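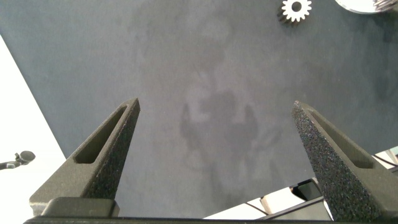

Gomitz 图像工具组 | 新闻稿

Gomitz 发布 Julach 批量压缩工具,网页配图体积问题一次处理

即时发布,七月

Gomitz 图像工具组本周五正式推出 Julach,一款面向网站编辑、网店店主和博客作者的图片批量压缩与格式转换软件。桌面版先上,网页版随后。

老问题了。文章写好,配图一拖进后台,页面就慢。原图动辄好几兆,手机上打开要等半天。一张一张另存为?改尺寸、调质量、重命名,一下午没了。

Julach 的做法很直接:选文件夹,选预设,开始。软件自带 9 组预设,覆盖文章头图、商品主图、缩略图、邮件插图等常见用途。支持 JPEG、PNG、WebP 和 AVIF 互转。原文件默认保留,输出另存到新文件夹,不会覆盖。

内部测试用的是合作网店 Breathnach 的整套商品图,共 2,652 张。单机跑完,总体积减少将近 148 MB,颜色配置文件全部保留。测试过程中发现带透明通道的 PNG 转 JPEG 时背景会变黑,正式版已修复,现在可以自己指定底色。

“编辑不该花时间猜质量滑块拉到多少合适。”Gomitz 产品负责人 Mervin Paquette 说,“我们把预览放在左右两栏,原图一边,压缩后一边,放大了看,差别能不能接受自己定。数字也在旁边,省了多少一目了然。”

主要功能:
批量压缩,可按目标文件大小或质量设定
批量改尺寸,长边、短边、固定宽高都行
按规则重命名,支持日期、序号、原文件名组合
拍摄信息可选择保留或清除,位置信息默认清除
导出 alt 文本清单,表格格式,方便填写后倒回网站后台

关于最后一项多说一句。不少试用者提到,图压好了,替代文字还是空着,搜索引擎和读屏软件都用不上。Julach 不会自动代写,只列出哪些图片缺文字,由编辑自己补。填好的清单可导入 Florkik 内容管理系统,其他系统的插件还在做,时间未定。

系统要求:Windows 或 macOS,内存 4 GB 以上。处理全部在本机完成,图片不上传服务器。断网也能用,只有检查更新需要联网。

价格方面,个人版免费,单次处理张数有上限。团队版按年订阅,含共享预设和命令行调用,可以接进现有的发布流程。教育机构另有优惠,请来信询问。已参加测试的用户无需重新安装,打开软件点“检查更新”既可,预设会自动带过来。

周五下午三点有一场线上演示,Mervin Paquette 主讲,现场用观众提交的图片做处理,留时间答问。报名入口在 Gomitz 网站首页。错过的话,录像之后会放在同一页面。

媒体如需试用授权、软件截图或采访安排,请通过网站“媒体联系”表单留言,注明媒体名称和截稿时间,急件请在标题写“急”。

关于 Gomitz
Gomitz 开发图片处理与网页发布相关的小型软件,产品包括 Julach 及配套命令行工具。用户以中小网站编辑和独立店主为主。

(完)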